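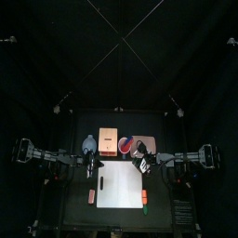 Posted by Defne Tuncer to the Gadstead Allotments list, Feb 17, 2020

Hello all,

Sorry to be slow in answering Conneely's message about the broad beans. I wanted to go and look at my notebooks first, and then of course I sat on the floor and read the notebooks, and that was the afternoon gone.

> Has anyone on the lower plots had any luck with beans sown
> in the autumn? Mine went in at the end of October and more
> than 18 of them have simply vanished. No holes, no
> nibbled bits, just bare soil. Is it worth sowing again now
> or should I wait and put something else in?
> Conneely

I would sow again now, but in pots. The lower plots sit wet all winter and I think a good many autumn beans quietly rot down there (mine did, 3 years out of the last 5, according to the notebooks, and the other two I had mice). What I do these days is fill deep pots with ordinary compost, push one bean into each about as far as my second knuckle, water them once and leave them on the shelf in the shed with the door shut. They don't need warmth to speak of. When the shoots are as long as my finger they come out into the light, and they go into the ground when they look sturdy and I have a dry morning to myself.

If you do want to sow straight outside, try the top end of your plot, by the old path, where it drains a bit better. Fork it over but don't tread it down. I lay a bit of chicken wire flat over the row and take it off once the leaves are poking through. Don't leave it too long! I did one year and had to snip the whole lot free with kitchen scissors, muttering.

As to variety, I still have half a packet of the tall ones my aunt used to grow, which she always called Gremine beans after the lane she lived in. I have no idea what the proper name is. They are late and they flop about terribly, so you need stakes and string on both sides, but the flavour is lovely and they freeze well. You're very welcome to 7 or so to try. I'll put them in an envelope in the hut, on the shelf above the kettle.

Blackfly is the other thing. Pinch the tips out in May when the first little pods are showing, and eat the tips, they're very good in butter.

Could whoever borrowed the long dibber please put it back, by the way? It has a bit of blue tape round the handle.

All the best to everybody, and do wrap up,
Defne

Comments

Cetach: Seconding the pots. I use the cardboard middles from toilet rolls and plant the whole thing, though they do go a bit furry.

Plot by the gate: Dibber is in my greenhouse, very sorry, will bring it down.

Conneely: Thank you Defne, envelope found. Is it one bean to a pot even if the pot is quite big?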